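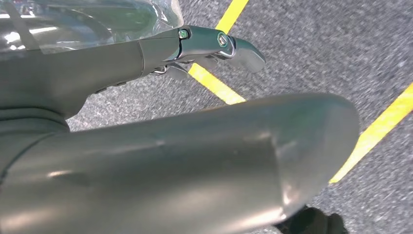
Check the thumb before you check anything else, Bo-ram Hwang told me my first morning, and I've been doing it that way ever since. The thumb takes all the abuse! So at Zandik that's where I start: a slow curl, a slow open, and I listen for the little click that means a pivot screw is backing out.

Then comes the sleeve. I run my fingers down every fold (slowly, it's weirdly soothing) and feel for splits, and I write the cycle count in the log, 1819 last time. Do-yoon Um likes a fresh sleeve at around 723, which I think is fussy, but he orders the parts, so he wins. We still argue about grease. The Iretti stuff is thick and stays put, and I'll defend it to anyone who stops by in March when the shop is cold.

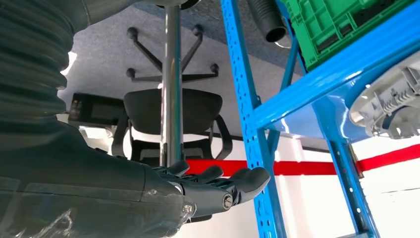
Palm up, with the bolt at the base of the fingers in easy reach.

I go over that one last, then sign the sheet and get coffee.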